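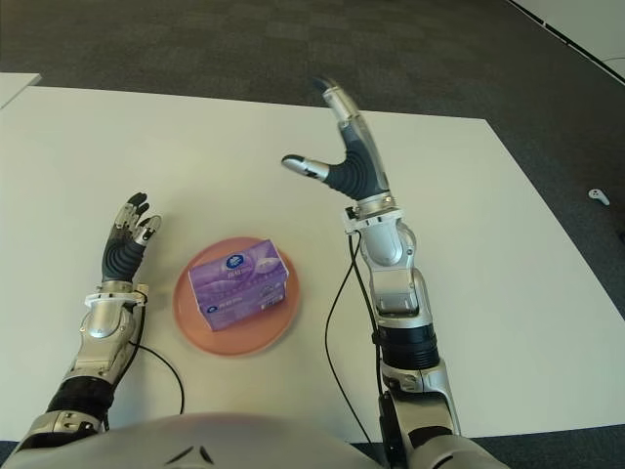

3 min read

The tissue box won on Wednesday, and then it lost, and then it won again in a way I'm not prepared to argue about. We were at the shared workshop until late and I came home with a sore neck from leaning over a laptop, so you can guess how much of the lifting I did.

For anyone who skipped the October posts: the project is called Vinden, and it's a humanoid upper body with two arms, two hands with more joints than I would have asked for, and a list of faults I keep in a spiral notebook. Fumiko Higuchi does the hands. I do the software, the ordering, and the apologizing to the people at the next bench when something whirs at the wrong moment.

The current task is to get a box of tissues off a plate. That's the whole thing. We picked a plate with a rim because Fumiko thinks flat tables make you lazy, and we picked tissues because a crushed box costs less than a crushed anything else in the building. My four-year-old nephew can do this task and has done it to every box in my house.

What kept going wrong was the thumb on the right hand. The fingers do as they're told. The thumb was closing late, so the box got shoved instead of gripped, and I spent most of an evening convinced it was my timing code. I rewrote the close routine with a delay of 230 milliseconds on the fingers, so they'd wait for their slow friend. Then I made it 300. Then the fingers were so polite that the hand just sort of hovered there like a man who has forgotten why he came into the kitchen.

Fumiko let me go on like this for quite a while before asking if I'd looked at the tension on the thumb. I hadn't looked at the tension on the thumb. She gave the adjuster a small turn, I put my code back to how it was before dinner, and we ran it again.

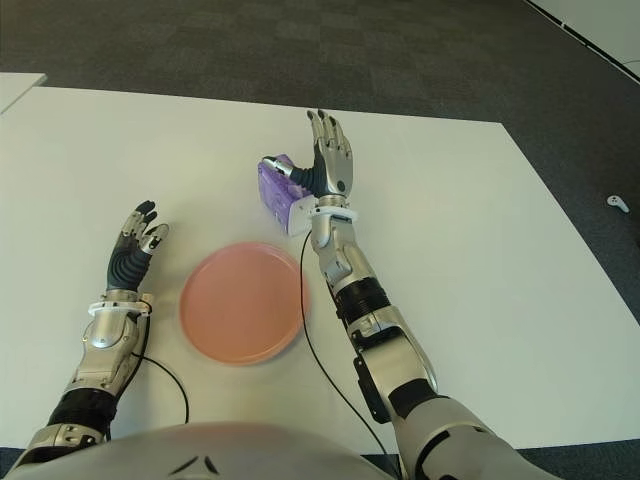

Right hand holding the box, left hand there for moral support.

I'd love to report a success rate, but we changed something between almost every run and I didn't write half of it down. The notebook says "better???" next to one of them and has a coffee ring over the rest.

Still on the list:

The wrist cables. They loop across the table on both sides and I've been meaning to route them up the forearms for nearly a month. I bought clips from Thiele and they're a size too small, so now I own a bag of very small clips.

The left hand. It has the same thumb, so presumably it has the same problem, and I've been avoiding finding out. Fumiko wants to swap both adjusters before we try anything two-handed. She's right, and it means taking the left one apart again.

Putting the box back down. The release is still set to let go of everything at once, and I'd like it to be a bit more gradual before somebody asks us to try it with a mug.

I've got the workshop table again next week and the replacement adjusters are supposed to be here by then. If they aren't, I'll be doing cables, and you'll get a very short post about clips.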